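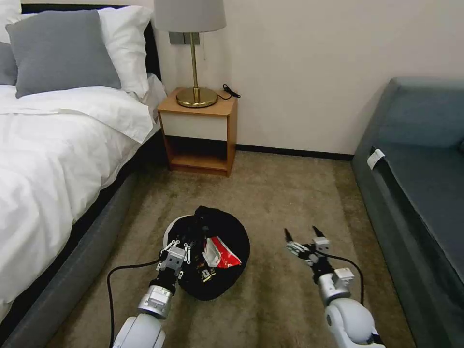

Why We Sleep, and What Happens While We Do

By Vivek Dhillon
3 Aug 2026

Sleep is a state in which the body rests and the brain changes the way it works. The brain does not switch off. Parts of it are as busy at night as they are in the day, but they are doing different jobs.

Every animal with a brain that scientists have studied closely has some form of sleep or rest. Cats sleep for much of the day. Horses can doze standing up, although they must lie down for their deepest sleep. Dolphins rest one half of the brain at a time, so that the other half can keep them coming up for air.

Stages of sleep

Human sleep comes in stages. The first is light sleep. Your muscles relax, your breathing slows and you can be woken easily. Some people feel a sudden jerk at this point, as if they had missed a step on the stairs. It is harmless.

Next comes a slightly deeper stage. Your heart beats more slowly and your body temperature drops a little. After that comes deep sleep. A person in deep sleep is hard to wake, and if you do wake them they may be confused for a few minutes. The body releases much of its growth hormone during this stage. A hormone is a chemical that carries a message through the blood, and growth hormone tells bones and muscles to grow.

The last stage is called REM sleep. The letters stand for "rapid eye movement". The eyes move quickly from side to side under closed lids. Most of the dreams that people remember happen in this stage. The large muscles of the arms and legs are held almost still, which stops you from acting out the dream.

When REM sleep ends, the stages begin again. One full set is called a sleep cycle, and a night is made up of several cycles. Deep sleep takes up more of the early cycles. REM sleep takes up more of the later ones, and this is why you often wake in the morning from a dream.

The body clock

Two things decide when you feel sleepy. One is how long you have been awake. While you are awake, a chemical called adenosine builds up in the brain. The more there is, the sleepier you feel. Sleep clears it away.

The other is the body clock. This is a tiny group of cells deep in the brain, just above the place where the nerves from the two eyes cross. It runs on a cycle close to the length of a day and is set mainly by light. When the light fades, the clock sends a signal to a small gland, and the gland makes a hormone called melatonin. Melatonin tells the body that night has begun.

Bright light in the evening can delay this signal. Light in the morning does the opposite - it stops the melatonin and moves the clock forward. In June, when evenings in Britain are long and bright, many children find it harder to fall asleep at their normal bedtime. Thick curtains help.
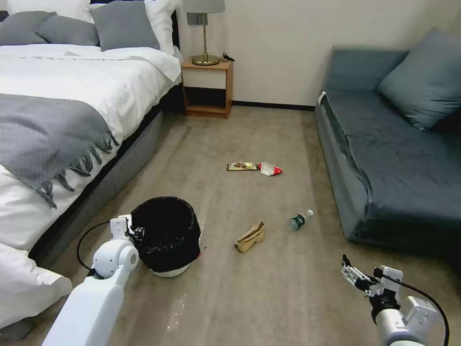

Vivek Dhillon was asked by one reader whether people who live where the sun stays up all night in summer ever sleep at all, and she added that her own daughter had refused to go to bed in daylight. They do sleep. They block out the light and keep to the same bedtime by the clock. Their bodies still build up adenosine in the normal way, so they still get tired.

What sleep does for memory

During the day the brain takes in far more than it can keep. During sleep it sorts through some of this. Patterns of activity from the day are played again, and useful links between brain cells are made stronger. If you practise a tune on the piano in the evening, you may play it better the next day.

Lack of sleep has the opposite effect. A tired person reacts slowly, forgets things and gets cross more easily. The body also finds it harder to fight off colds.

How much is enough?

Children need more sleep than adults. A child at primary school needs between nine and 12 hours in each 24. Teenagers need slightly less, and their body clocks run later, so they tend to feel sleepy later at night.

Words to know

Adenosine - a chemical that builds up in the brain while you are awake.

Gland - a part of the body that makes hormones or other useful substances.

Melatonin - the hormone that tells the body it is night.

Sleep cycle - one full set of sleep stages, from light sleep to the end of REM sleep.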